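Okay, so the robots have been at work for three weeks now and people keep asking me how it's going, so I'm writing it down once and you can all stop texting me!

Quick background if you're new here. I work at Leemans, which stores and ships secondhand textbooks, mostly engineering and science stuff. I'm on the sorting side. Every book that comes in gets looked at, graded, stood up in the right rack and sent on. We get 3000 in a normal week, and in July it's more like a flood. My wrists have known this for years.

The new setup is from a company called Navelance. It does the picking up and putting away, and we do the grading and anything weird (there's a lot of weird). Koen Visser trained us on it over two mornings, and he was very patient about me hitting the pause button every time it moved.

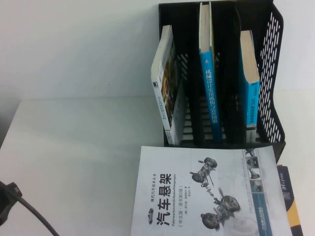

What surprised me is how much of my old job was just lifting. Now I spend most of the day at a screen, deciding things. Is this a second edition or a reprint? Does a bit of highlighter knock it down a grade? I like that part, I always did, but by three o'clock my brain is mush in a way it never was when I was hauling stacks around. Foreign language titles are the worst for it. I used to walk those over to Luuk Leemans and we'd puzzle them out together, and now they go into a queue and he answers from upstairs. Faster, sure. I miss the walk though.

Five of us were on sorting before and five of us still are, which was the big worry back in the spring. Two have moved to returns and seem happy enough. Whether it stays that way after the fall rush, I don't know, and I'd like somebody to tell us before then.

My wrists feel great, by the way. Next week I'm on the early shift, so don't expect a post until the weekend.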